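# Moisture Uptake of Dry Biscuits in Reclosed Household Packaging

Project report, Food Technology, year 2
Maarten Dekker and Rianne Van Loon

## 1. Background

Dry biscuits leave the factory with a low water content and a brittle texture. Once the pack is opened, the product takes up water from the room air until it reaches equilibrium. Above a certain water content the texture changes from crisp to leathery, and most consumers then throw the biscuits away. The date printed on the pack applies only to the sealed product and gives no guidance on storage after opening.

The project was set by Vandenberghe, a regional bakery that sells two plain biscuits under the names Caker and Breta. Caker contains more fat, while Breta is a lean biscuit with an open crumb. The company wanted to know whether the advice on the back of the pack ("reclose after use") is adequate for both.

## 2. Research question

How does the method of reclosing affect the weight gain and the perceived crispness of Caker and Breta during 9 days at room temperature?

## 3. Method

Both products were taken from a single production batch. Portions of 200 g were weighed on a laboratory balance and assigned to one of the following storage methods:

- original film, folded over and left without a clip
- original film, folded over and held with a clip
- plastic container with lid
- open plate (control)

Each combination was prepared in duplicate. All samples were kept in the same room, away from direct sunlight and the radiator. The work was carried out in February, with the heating on during the day. Relative humidity was logged with a Vendier sensor placed on the shelf next to the samples.

Samples were weighed every morning at 9:00. To imitate normal use, every pack and container was opened for 25 seconds and then reclosed. No biscuits were removed on weighing days. Crispness was judged on the first and last day by a small panel of fellow students using a five-point scale, with 5 as "fully crisp". Panel members were not told how a sample had been stored.

## 4. Results

The open plate gained weight fastest for both products, and most of the increase took place in the first two days. The folded film without a clip followed the same curve with a delay. The clip slowed the uptake clearly for Caker but less so for Breta. The containers showed the smallest gain in every series.
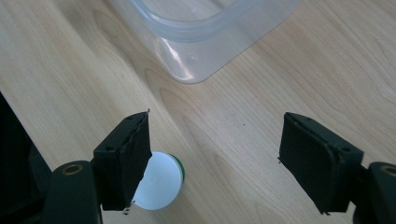
*Figure 1. Translucent plastic container on a wooden tabletop.*

The panel scores followed the weight data. Breta from the open plate received the lowest score, with over half of the panel giving it a 1. Caker from the container could not be told apart from a freshly opened pack.

One duplicate of Breta in clipped film deviated strongly from the other. A small tear was found along the seam of this pack. The value was left out of the average and is listed separately in Appendix B.

## 5. Discussion

The difference between the two products is probably linked to fat content and crumb structure, but neither was measured. The humidity in the room dropped at night when the windows were shut and the radiator was still warm, so the curves are not fully smooth. A climate cabinet was requested but was in use by another group.

Weight gain was taken as equal to water uptake. Loss of crumbs during handling was ignored. For Breta, which breaks easily, this may have led to a slight underestimate.

## 6. Recommendations

For Caker, the present text on the pack can stay if a clip is mentioned. For Breta, we advise Vandenberghe to change the wording to "store in a closed container after opening". A follow-up test in summer conditions is needed before the text is printed, as the indoor air in this study was fairly dry throughout.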